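Reading a Library Catalogue – Notes for Session 3
Peter Ondrejka

Before we go any further, do please bring your own subject list, even if it is only a few words on the back of an envelope. We shall be using it all through the session, and it makes the exercises so much more pleasant when the subject is one you care about.

Last time we looked up "gardens" and got more than 600 results, which was rather a lot for anyone to face before tea! Adding a second word helped, and so did choosing "subject" in place of "any field". A keyword search looks nearly everywhere in the record – title, notes, contents list – while a subject search looks only at the headings a cataloguer has chosen.

The reading room tables
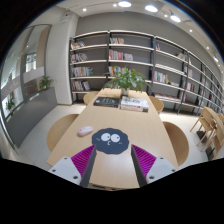
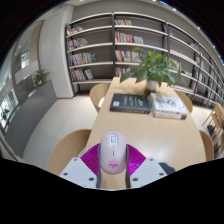 Now, shelf marks. Most of our general books are in Dewey order, so anything on birds will sit near 598 and British history near 941. Read the whole number first, then the decimals one digit at a time (941.085 comes before 941.1, and this does catch people out), and only then the letters.

For next time: find 5 books on your subject, copy out their shelf marks and put them in shelf order. The Hiltden local papers are boxed separately, so leave those until January.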